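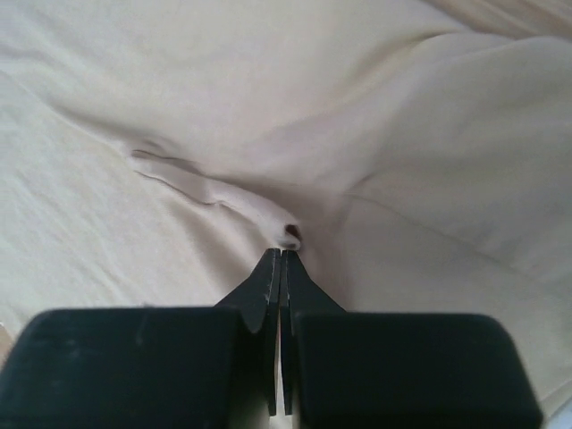
2. Flat textiles: handling and folding

Plain cream cloth with no print gives few cues for alignment. Read the surface by its shadows — a raised ridge shows grayer on one side than on the other.

2.1 Removing a ridge
Hold one edge. Draw the cloth outward at right angles to the crease, then smooth from the center to the hem. Do not press along the ridge, as this sets it.

2.2 First fold
Match the corners before the edges. Leave no more than 2 mm between layers at the hem.

Reading for February: Sugiyama, handout 1, pp. 49–50.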